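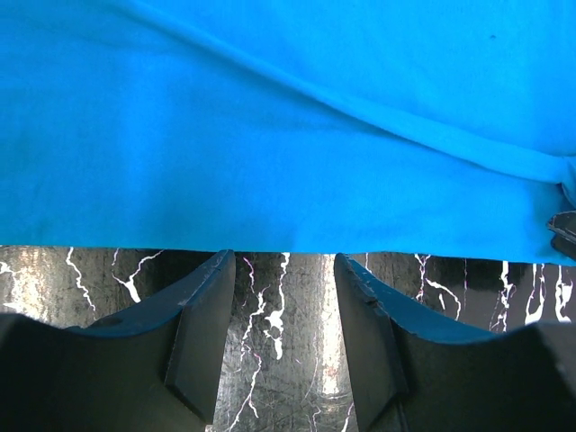
Why does anyone still bother to mend a bedsheet? Mending one takes an evening, costs next to nothing, and leaves you with a sheet you will like more than the one you had before.

I came to this late and by accident. A sheet of mine went thin down the middle, the way they all do, right where two people have slept and turned over for years. I was ready to cut it into dusters. My neighbour on Vallier Street, Lindalva Brandão, held it up to her kitchen window, looked at the light coming through the worn part and said the edges were as good as new. Then she told me to go home and cut it straight down the centre.

It's called turning a sheet sides to middle, and it is a wonderful trick! You cut the sheet lengthways, swap the halves so that the two strong outer edges meet in the middle, and sew them together with a flat seam. The thin part is now at the outside, where it gets tucked under the mattress and has nothing to do all night. You hem the new raw edges and you're done. Generations of people did this as a matter of course, and I had got to middle age without ever hearing of it.

My first attempt had a seam like a railway track. I could feel it through my pyjamas. Lindalva laughed at it (kindly) and showed me how to butt the two selvedges together and catch them with a wide zigzag, so there is no ridge at all. The second sheet was far better, and by the third I had started eyeing up other people's linen cupboards, which I would advise you to keep quiet about.

What I love most about it is how much you learn about cloth. I used to think a sheet was a sheet. Now I can't walk past one in a shop without rubbing a corner between finger and thumb and holding it up to the light. Some of them are so loosely woven that you can see the shelf behind. Others have a good close weave but a hem held on with a single row of long stitches that will give up in the first year. You start to notice which way the threads run, and why a torn edge is straighter than a cut one. Tearing old cotton along the grain makes a glorious noise, too — my dog leaves the room.

There is a fair argument on the other side and I don't want to brush it away. Sheets are cheap. I have seen a double in the Rultside market for 12 pounds, and if you value your evening at any sort of wage, the sums come out badly for the needle. A friend of mine works shifts and has two small children, and when I got excited about flat seams at her table she looked at me as if I'd suggested she grind her own flour. Fair enough. I would never tell her she ought to be doing this.

But I don't think the sums are the whole story even for people who like sums. I never charge myself for the evenings I spend on the sofa watching programmes about houses I can't afford. Sewing one long straight seam with the radio on is at least as restful as that, and I sleep on the results. It's also a very forgiving job for a beginner. There are no sleeves, no zips and nothing has to fit anyone. If you go wrong, it's under a blanket.

A few practical things, in case I have tempted you. Wash the sheet first and iron it, even if you never iron anything. Use a new needle, size 80 for ordinary cotton. Thread that matches is nice but I have begun using thread that doesn't, and a line of orange down the middle of a plain bed cheers me up every Monday when I change it. If the thin part has already gone into a hole, cut away the worst strip before you join the halves and accept a narrower sheet, or drop down a size and use it on a single bed. Don't bother with fitted sheets until you have a couple of flat ones behind you, as the elastic is a different sort of evening altogether.

And keep the scraps! The strip I trimmed off in August became ties for the tomatoes, and a bigger piece is now the lining of a peg bag. Lindalva has a sheet that was her mother's and has been turned, patched in one corner and patched again over the patch. It has gone as soft as flannel. She puts it on the spare bed for visitors she likes, and I am very pleased to say I have slept on it.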